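Sunday job, 22nd October: sorting out the mugs before the new shelf goes up.

Everything from the cupboard by the window is coming out. The shelf is only wide enough for one row, so the chipped ones go to Edin. 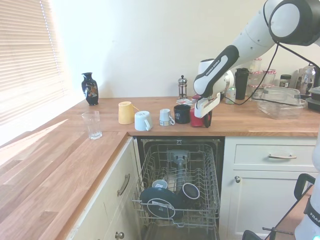 The line-up so far, red one on the end. French press stays where it is.

The pale yellow and the light blue are keepers. I'd happily lose the black one with the logo – Gorazd says no.

The jars with the checked lids need a home too. Top of the fridge for now.

Shelf is 26 cm deep, so the vase won't be going on it. Brackets tomorrow if Živko brings the drill back.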